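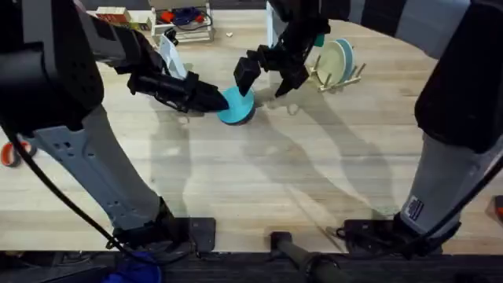 How to compare two gripper fingertips without fooling yourself

Vendors will tell you their fingertips handle "any household object." Ask which objects, how many tries, and who reset the table between tries. I have done this comparison four times now and my first two sets of results were worthless, so what follows is mostly a list of things I got wrong.

What you need

Two arms that you already trust. A wooden dish rack with upright dowels, a few plates, one round shallow dish. Both sets of fingertips, a notebook, and someone else to do the scoring. Dishes are a good test because they are smooth, thin at the rim and easy to buy again. Foam blocks are a bad test. Everything can pick up a foam block.

Step 1. Fix the bases and leave them alone

Tighten both bases to the table, run each arm through its full reach, then tighten them again. Ruan Ndlovu and I lost a whole Wednesday to a base that had crept while we were blaming the Kukura tips. Check that the cables have slack at full reach as well. A cable that tugs at the wrist looks exactly like a bad grasp in your notes.

Step 2. Write down what a success is

Do it before the first trial. Ours reads: the plate is in a slot, upright, and both grippers are clear of it. A plate that leans in the slot passes. A plate propped against a wrist does not, however nice it looks on video. You will be tempted to soften this by mid-afternoon.

Step 3. Mark the start positions

Pencil marks are fine. Put the rack in the same place every time and use the same plate order. If you want to vary the positions, write the list in advance and follow it for both sets of tips.

Step 4. Run in short blocks and swap

Run 40 trials with one set, swap, run 40 with the other, then do the whole thing again in the opposite order. Operators get better as the day goes on, and whichever tips go second will collect the benefit. The Drulusau sales sheet quotes 2,000 grasps and doesn't mention order at all. I would like to see that log.

Step 5. Test the two-arm case separately

Closing in on one dish from both sides is a different job from lifting a plate by its rim. Pointed tips push well and reach into tight gaps, but they give you a small contact patch, and a round dish can turn under them. Score these trials on their own page. Averaging them with the rack trials hides the only interesting difference.

Step 6. Let someone else score

Palesa Zwane scored ours from the recordings without being told which tips were fitted. She disagreed with me on enough trials to change the ranking – I had been generous to the set I picked out myself.

Reading the results

If the gap between the sets is small, say so and buy the cheaper ones. Keep the failed trials too, with a word or two on each: slipped, missed, hit the rack.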